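Last updated: 25 Mar 2020

Ticket 430: Thumbnails stall and pages load slowly after Kustier upgrade
Product: Kustier (document library)
Customer: Irnmont
Opened by: Songül Sarıgül
Assigned to: Junaid Jatoi
Status: Resolved

Reported problem
After the upgrade, folder pages in the Irnmont library take up to 50 seconds to open. Text files list at once. Folders holding pictures show grey boxes, and the preview queue stops at 76 jobs. A restart clears the queue, then it fills again.

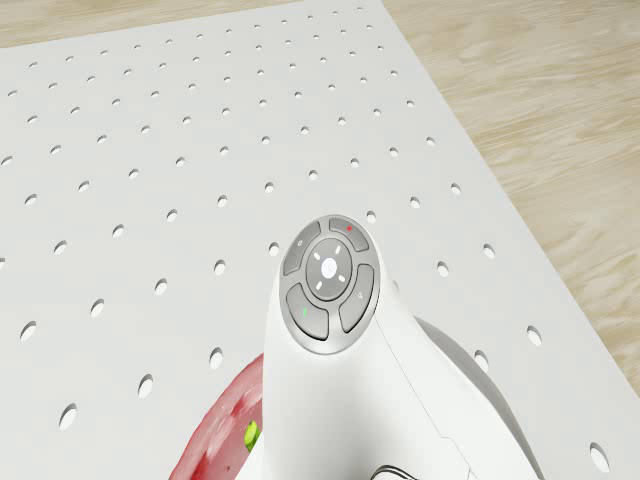

The preview worker makes three sizes for each file and writes them to the cache. Plain areas compress well and finish quickly. Fine repeated detail costs more - a white board with rows of small round holes, packed closer together towards the top, needs the smoothing filter at every size. On the old version this filter ran once per file. The new version runs it again each time the page is opened, as the cached copy is never found.

Log extract
preview: cache miss, key not found
preview: filter pass started
preview: write refused, path not writable
preview: job returned to queue

The write error comes from the Sellden storage mount. The upgrade script created a new cache folder and left it owned by root.

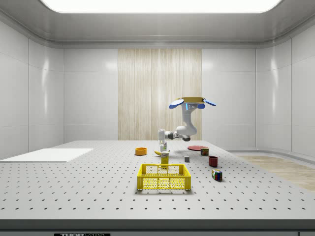

Ownership was corrected by hand on the test server first. The queue then drained and did not refill. Folder pages opened in 6 seconds with a cold cache. The same change was made on the live server with Songül's agreement.

Steps taken
1. Stopped the preview worker.
2. Changed the owner of the cache folder to the Kustier service account.
3. Deleted the partial files left by the failed writes.
4. Started the worker and rebuilt previews for the shared folders.

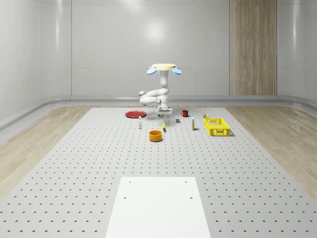

Remaining issue
Change of owner does not survive a remount. The Sellden mount options need the service account set in them. Passed to Değirmenci, who manage the mount - no date given yet. Until then, repeat step 2 after any reboot.

We use cookies to keep you signed in. Accept | Settings

Contact support | Back to top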